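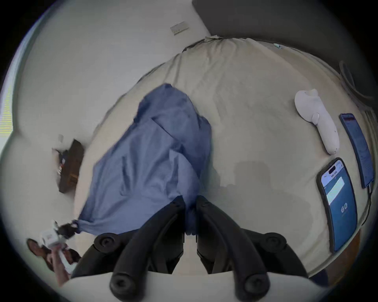

Page last updated: 20 March 2019

Home News Residents Lettings Contact

Haverford to replace bed linen in all furnished rooms

By the Residential Services Office, Haverford

Haverford Residential Services has confirmed that new bed linen will be supplied to all 631 of its furnished rooms before the start of the October lettings. The decision follows a review of bedding and bedroom storage carried out over the winter at the Tredberg and Tinero buildings.

Each room will receive two fitted sheets, two duvet covers and four pillowcases. Sheets and duvet covers will continue to be supplied in cream or off-white, so that items from different buildings can be laundered together and returned to any linen store. Residents remain free to use their own coloured bedding, and are asked to mark it clearly before sending it to the shared laundry.

The review found that about 3,000 items of linen were in circulation, many of them past the point at which they could reasonably be repaired. Worn sheets will be withdrawn first. Those that are still sound will be cut down for use as dust covers during decorating work.

The office has also revised its guidance on making up and clearing rooms. The bed should be cleared of clothing, telephones and other small belongings before sheets are changed. Creased clothing and pillowcases should be shaken out and folded on the flat of the mattress, working from the top end down. Duvets should be turned back for a short time each morning with the window open, weather permitting.
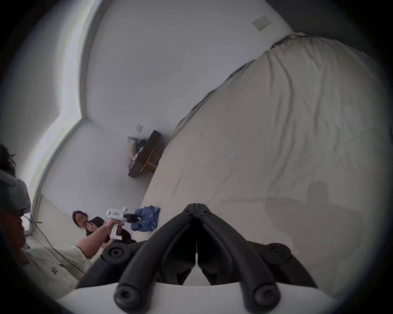

Storage beside the bed

Residents who took part in the review asked for more space within reach of the bed. Rooms with a wall-mounted shelf or bedside unit will keep it, and a matching unit will be offered where there is none at present. Spare cushions may be kept on these units, provided that switches and sockets on the wall nearby are left uncovered. Window sills should also be left clear.

The new units will be supplied by Hivolell and fitted during normal working hours. Residents will be given notice in writing at least 6 days before a visit, and need not be at home for the work to go ahead. Beds may have to be moved a short distance from the wall and will be put back the same day.

There will be no charge to residents for either the linen or the units. Requests for a different size of sheet should be made at the building reception before the end of the current letting period.

Share this page (4) Comments (0)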